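양팔 로봇으로 바닥에 있는 옷 집어 올리기 (2) 케이블 정리부터 손목 카메라까지

지난 글에서 팔 두 개를 몸통에 올리고 전원 넣는 데까지 했었죠. 댓글로 "그래서 빨래는 언제 개나요" 하신 분이 계셨는데, 갤 생각은 아직 꿈도 못 꾸고요(ㅠㅠ) 이번 편은 그 앞 단계, 바닥에 뭉쳐 있는 옷을 양손으로 잡는 것까지입니다. 우리 작업실 이름이 Movside인데 여기 쓰는 설정 파일도 전부 movside로 시작하니까 따라 하실 때 이름은 알아서 바꿔 주세요.

준비물은 저번이랑 거의 같아요. 팔 두 개, 그리퍼 두 개, 손목에 다는 작은 카메라, 케이블 타이, 벨크로 끈. 거기에 옷 몇 벌. 제어 프로그램은 계속 Dlamini를 씁니다. 저희가 작업실 안에서만 돌려 쓰는 스크립트 묶음이라 문서는 없다시피 하고, 그래서 제가 이 글을 쓰고 있는 거기도 해요.

1. 바닥부터 비우기

팔이 닿는 범위 안에 있는 건 치웁니다. 의자 다리, 전선, 신발 이런 거요. 저는 한 번에 다 치우는 성격이 못 돼서 늘 뭔가가 남아 있는데, 최소한 팔이 옆으로 벌어질 때 지나가는 자리만은 꼭 비워 두세요. 멀티탭도 가능하면 팔 뒤쪽으로 빼시고요.

2. 케이블 묶기

제일 귀찮은데 제일 오래 걸립니다. 어깨에서 손목까지 가는 선은 팔 아래쪽을 따라 보내되 관절마다 여유를 조금씩 줘야 해요. 딱 붙여서 묶으면 손목이 돌아갈 때 선이 당겨지고, 너무 느슨하면 축 늘어져서 옷에 걸립니다. 제가 처음에 팽팽하게 묶었다가 커넥터를 하나 해 먹었거든요. 손목 관절을 손으로 끝까지 돌려 보고, 반대로도 끝까지 돌려 보고, 그다음에 타이를 조이세요. 움직이는 부분은 타이 말고 벨크로가 편해요.

3. 옷 고르기

의외로 여기서 많이 갈립니다. 흰 바닥에 흰 티셔츠로 시작하시면 진짜 고생해요. 바닥이 밝으면 빨간색이나 남색처럼 확 튀는 색으로 하세요! 끈이나 태그가 달린 옷은 난이도가 올라가긴 하는데, 손가락이 끈에 걸리는 상황을 일찍 겪어 보는 것도 나쁘지 않아서 저는 섞어서 씁니다.
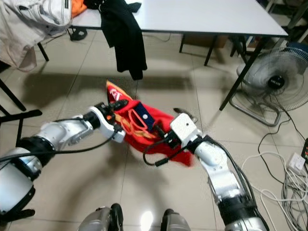
그리고 옷을 예쁘게 펴 놓고 시작하지 마세요. 저도 처음엔 반듯하게 펴 놓고 연습했는데, 그렇게 만든 동작은 옷이 조금만 구겨져도 엉뚱한 데를 집더라고요. 그냥 툭 던져 놓은 상태에서 시작하는 게 나중에 편합니다.

4. 잡는 순서

양손을 동시에 내리면 손끝끼리 부딪히기 쉬워요. 저는 이렇게 합니다.

먼저 왼손이 옷 가장자리로 내려가서 얇게 집습니다.
그대로 멈춰요. 들지 말고요.
오른손이 반대쪽으로 들어가서 집습니다.
둘 다 닫힌 걸 확인하고 나서 같이 올립니다.

집게 간격은 80으로 열고 14까지 닫는 걸 기본값으로 쓰고 있어요(Dlamini 안에서 쓰는 숫자라 밀리미터 아닙니다, 저번에 이걸로 헷갈리신 분이 계셔서). 두꺼운 후드 쪽은 14까지 안 닫히고 중간에 걸리는데 그게 정상이에요. 끝까지 닫으려고 힘을 올리지 마세요. 모터가 뜨끈뜨끈해집니다.

속도는 처음엔 무조건 느리게. 답답해도 느리게요. 그리고 비상정지 버튼은 손 닿는 데 두고 하세요, 제발요.

5. 손목 카메라 맞추기

손목 카메라는 각도가 전부예요. 손가락 끝이랑 잡으려는 물건이 같이 보여야 하는데, 너무 숙이면 바닥만 나오고 너무 들면 방 구경만 하게 됩니다. 브래킷 나사는 반만 조여 두고, 그리퍼에 뭐든 쥐여 준 상태에서 화면을 보면서 각도를 잡은 다음 마저 조이세요. 빈손으로 맞추면 나중에 물건을 쥐었을 때 화면이 다 가려져서 처음부터 다시 해야 합니다. 제가 2번 다시 했어요.

저는 이 단계에서 옷 말고 다른 것도 이것저것 쥐여 봅니다. 니트 장갑을 씌워 보기도 하고요. 털실은 부피가 있어서 화면을 꽤 잡아먹으니까, 이 상태에서 앞이 보이면 웬만한 건 다 괜찮아요. 반짝이는 고무 같은 것도 한번 넣어 보세요. 빛이 반사되면 자동 노출이 널뛰는 카메라가 있어서, 그럴 땐 노출을 수동으로 고정하는 게 속 편합니다.
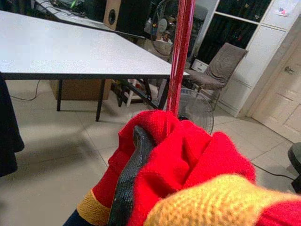 빨간 니트 장갑을 씌운 손으로 까만 뱀 모양 고무를 쥔 상태의 손목 카메라 화면

화면이 괜찮다 싶으면 손목을 좌우로 천천히 돌려 보면서 카메라 선이 안 당겨지는지도 같이 보세요. 2단계에서 여유를 준 게 여기서 빛을 봅니다.

6. 저장하고 이름 붙이기

동작이 마음에 들면 바로 저장! 나중에 해야지 하면 꼭 날려요. 저는 Numurero라는 폴더에 번호로 쌓고 있는데 지금 102번까지 왔습니다. 이름을 final, final_real 이렇게 붙이던 시절이 있었는데 그건 따라 하지 마세요. 번호 옆에 옷 색깔이랑 어느 손이 먼저였는지만 적어 놔도 찾기가 훨씬 쉽습니다.

자주 막히는 곳

옷은 집었는데 올리면 빠진다: 너무 얇게 집은 거예요. 손끝을 조금 더 내려 보세요.

바닥을 긁는 소리가 난다: 반대로 너무 내려간 거. 타일이면 소리가 무섭게 나는데 놀라지 말고 멈춘 다음 높이부터 다시 재세요.

오른손이 허공을 집는다: 왼손이 집으면서 옷이 끌려가는 경우가 많아요. 왼손이 닫힌 다음에 위치를 한 번 더 읽게 하면 됩니다.

카메라 화면이 갑자기 꺼진다: 저는 열에 아홉은 커넥터였어요. 프로그램 뒤지기 전에 손으로 한번 꾹 눌러 보세요.

다음 편은 들어 올린 옷을 테이블에 올려놓는 것까지 해 볼게요. 9월 안에 쓰는 게 목표인데, Metevbridge에 주문한 브래킷이 와야 시작을 할 수 있어서 조금 밀릴 수도 있습니다. 설정 파일 필요하신 분은 댓글에 어떤 그리퍼 쓰시는지 같이 적어 주세요.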